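Where Do People Sit in Riduvbridge?
Second-year Urban Geography project report
Wissam Hamdan, Carla Tannous and Samer Hourani

1. Why we did this

Riduvbridge has three large paved squares and a reputation for being somewhere you walk through on the way to somewhere else. Our group wanted to find out how long people stay put in a public space, and what makes them leave. Carla suggested we study cafés instead, which would have been warmer. She was outvoted.

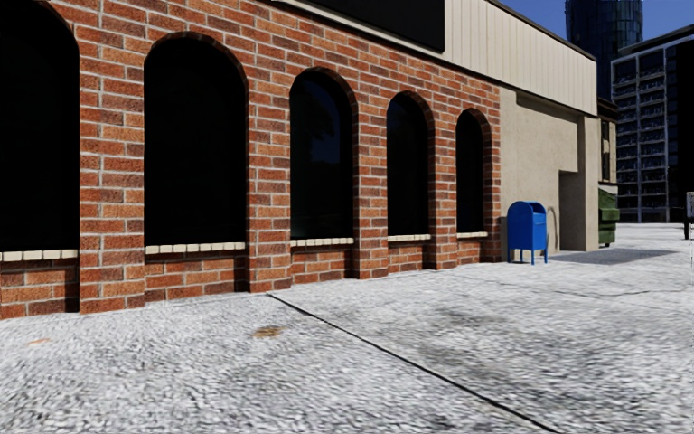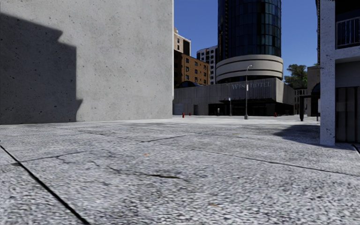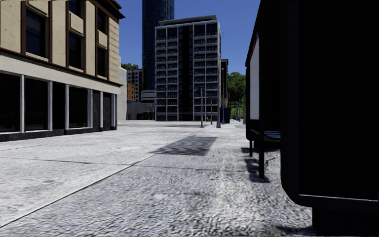 Walls and paving, from the computer model.

2. Method

We watched Grorno Square in January, from noon until 2 pm, and wrote down where each person stopped and for how long. We also handed out 200 short questionnaires, of which 81 came back, one of them filled in by a child who rated the pigeons.

Majdi Abou Jaoude at the Twal library found us the old street plans and let us eat our lunch over them, within reason.

3. What we found

Most people who stopped were looking at a phone. The next largest group were waiting for someone who was late. Sitting came a poor third – it was January, and stone is stone.

The questionnaires asked for shade, toilets and "something to look at". Several people asked for a bus, a fair point but outside our subject.

4. Problems

Two hours a day is a thin slice of a square's life. We saw no evenings and no summer. Samer also used his own shorthand for the first set of notes, and can no longer read it.

5. Next steps

Our tutor, Ayman Harb, would like the count repeated in June. Carla has asked again about the cafés.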